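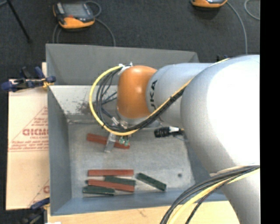 Masaru Chiba wrote in to say that his pantry onions kept sprouting no matter what he did, and could we please talk about storage again before November. Yes, gladly! I love this subject.

First thing, get the onions away from the potatoes. They make each other spoil faster, and a shelf apart isn't far enough (mine live at opposite ends of the basement stairs). Onions like moving air, so a mesh bag on a nail beats a closed drawer every time. Potatoes want it dark and cool, in a paper sack with the top folded over loosely.

Garlic goes with the onions. Squash can sit out on a shelf, stems on, not touching one another if you have the room. I had a butternut from the Marbridge market last seven months that way and it made the best soup of the whole winter!

Carrots are my favorite. Twist off the tops, don't wash them, and layer them in damp sand in a bucket with the lid set on crooked. Two inches of sand over the last layer is plenty.

Go through everything every 3 weeks or so and pull whatever feels soft. A soft onion is still fine for stock tonight if you trim it well, but toss it if it smells off or shows mold.

Apples next time, they need their own page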